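20th February

Up before six because the boiler was knocking again. Made tea and stood in the kitchen with my coat on. The club diary has been mine to write since the new year and I have missed a week, so this one is long.

The main business was the route for the March walk. We have done the Virville loop so often that people know where every stile is, and I wanted to try going out over the ridge and coming back by the canal. On paper it is 18 miles. Edgardo has walked most of it and says the middle part is boggy until late spring, but you can get round by the farm track if you don't mind the extra climb. I don't mind it. Others will.

I spent the morning with the old map and the new one side by side. The footpath past Susodton Farm has been moved on the new one and now goes round the back of the barns. I rang the farm and a woman told me to follow the yellow markers and shut both gates. She was pleasant about it. I wrote it on the back of the route card and then again in here so it doesn't get lost.
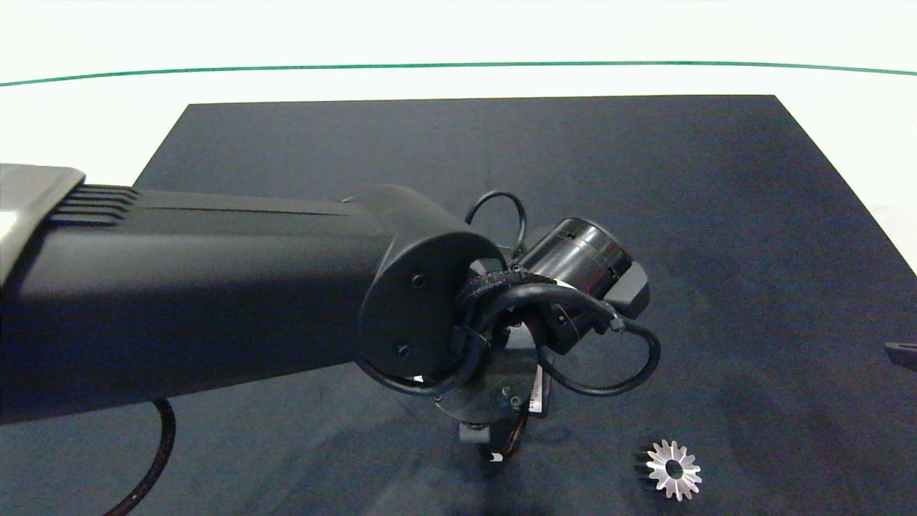 Lorna Tan thinks 18 is too far for March. She wrote: "It's dark by half six and we had people coming down off the hill by torchlight last year. Start at eight or cut out the ridge, one or the other." I wrote back that I would sooner start at eight. She answered with one word, which was "Good."

So it is an eight o'clock start from the station car park. The first bus gets in at twenty to, which gives people time to do their boots up. Anyone driving can use the far end, as the near end is permit holders only now.

Lunch is the other question. The pub at the lock doesn't do food out of season. Priya offered to leave her car there with soup and rolls in the boot, and then walk back up to meet us. I said yes straight away. She wants to know numbers by the end of the month and so far I have had 3 replies, one of them asking if dogs can come. They can, on leads past the farm.

After dinner I greased my boots and found the left sole coming away at the toe. I have had them nine years. Glue might do it for one more season. The Trekora pair I tried on in town were comfortable enough but narrow across the front, and I don't want to break in new boots on a long day.
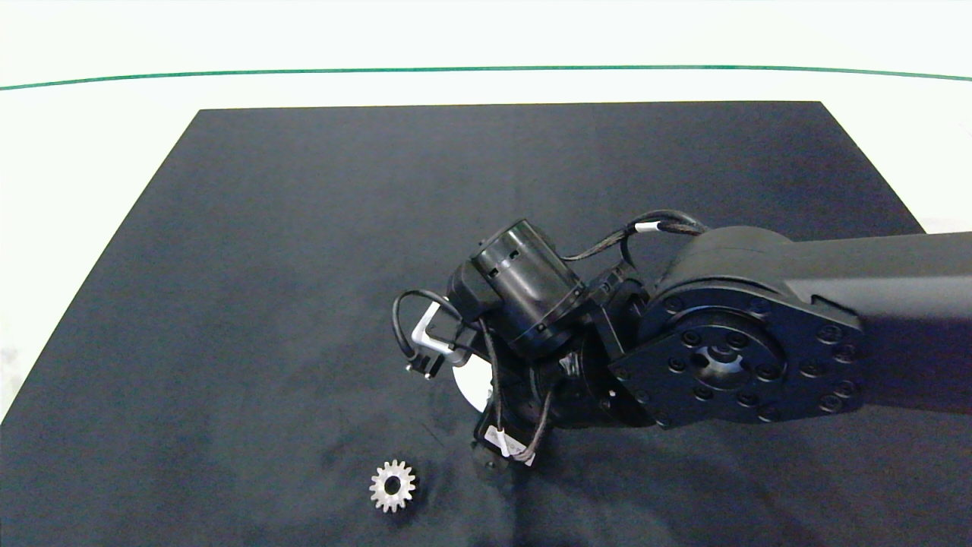 Macapagal Walking Club, Diary Pages

Rain from about two o'clock, steady. I had meant to walk the canal end to check the towpath and put it off until it stopped, and it didn't stop. Went anyway at four. The path is sound as far as the second bridge. Past that there is a long puddle across the whole width, over the ankle in places, and you have to go up on the grass. 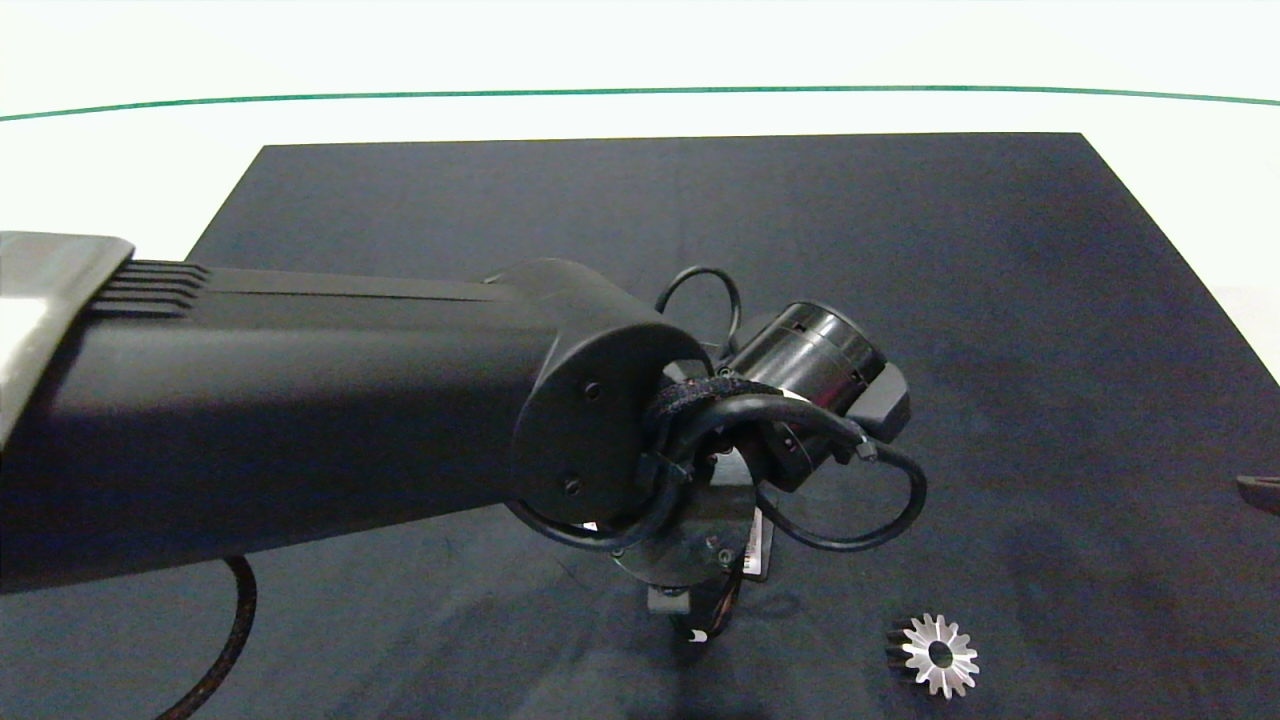
The bench by the bridge has lost a slat. I sat on what was left of it and ate an apple. Saw a heron and two men fishing who didn't look up. Home by half past five, wet through, socks on the radiator. Must ring Rogelio about borrowing the first aid kit, and ask him if the plasters were ever replaced.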